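Blog > Making Things > Sewing

I have finally learned to sew an elastic waistband, and I want to tell everyone about it!

Some background. I've been sewing for years in a stubborn, self-taught way, mostly tote bags and curtains and one very lopsided quilt. Clothes scared me. Anything that had to fit a body, go in the wash and survive me sitting down on it felt like somebody else's hobby. Then in August the library put up a sign for an evening class called Pants Without Zippers, and I signed up before I'd even reached the car.

The class was taught by Huia Sutcliffe, who used to do alterations for a theater and has opinions about thread tension that I could listen to all day. She started us off with no fabric at all. We spent the first evening measuring each other and drawing on brown paper, and I learned that I'd been taking my own waist measurement in the wrong place since high school. (Bend to the side. Where you crease is your waist. Mine is much higher than I thought!) 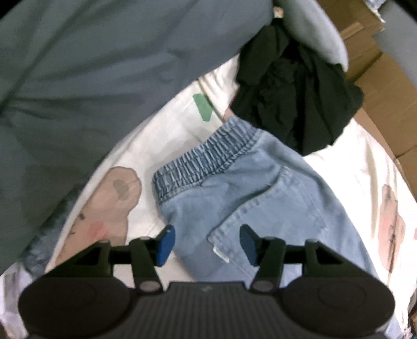 The big discovery for me was the rise. That's the distance from the waist down through the crotch and up again, and it decides whether you'll love a pair of pants or spend the day tugging at them. I made a test pair out of an old bedsheet and the back was far too short, so I slashed the paper pattern, taped in a strip and tried again. The second bedsheet pair was so comfortable I wore them to make dinner, flowers and all.

Then came the elastic. I bought three kinds because I couldn't decide, and I'm glad I did, as they behave so differently. The soft knitted one was lovely in the hand but rolled over the minute I sat down. The braided one got skinny when I stretched it. The woven one is firmer and a bit scratchy, and it stays flat like a champ. Huia has us cut it, pin it around ourselves and walk up and down the stairs before sewing the ends together, and it felt silly for one flight and then made total sense. 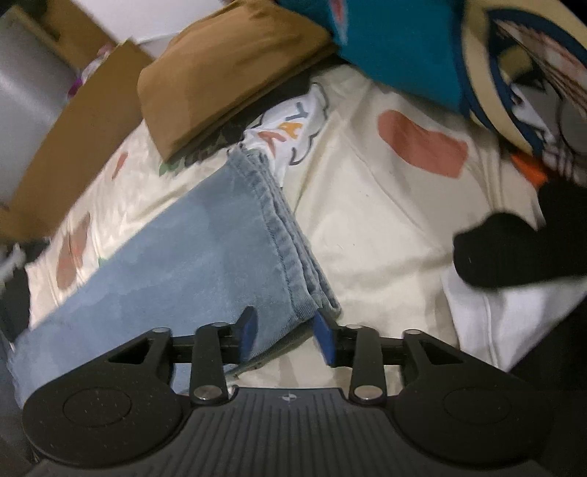 My other favorite trick is to sew the casing in two passes. Leave a gap as wide as your hand at the back, thread the elastic through with a big safety pin, and please pin the tail end to the fabric so it can't vanish inside. Mine vanished. I said a few words. Danjuma Edet, at the next machine, handed me his spare pin without looking up, and he was kind enough never to bring it up again.

Once it's closed, stretch the whole waistband hard in every direction so the gathers even themselves out, then stitch straight down through all the layers at the side seams. It takes a minute and the elastic never twists again. I went home and did it to 3 pairs of old pajama bottoms that same night!

Drawstrings are next on my list. I want to put buttonholes in the front before the casing goes on, with a scrap of interfacing behind each one, and then a flat cotton cord.

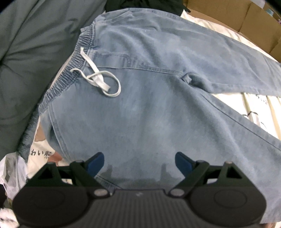
Stitching to study: waistband, drawstring and yoke seam.

I haven't settled on fabric for the next pair. There's a soft chambray I keep visiting, and a rust-colored linen that would wrinkle if I so much as looked at it, and I want them both. The class starts up again soon with shirts, collars included, and my name is already on the sheet.

Recent posts
The lopsided quilt, three winters later
Which scissors I reach for
Curtains for a window that isn't square
Tote bags with pockets on the inside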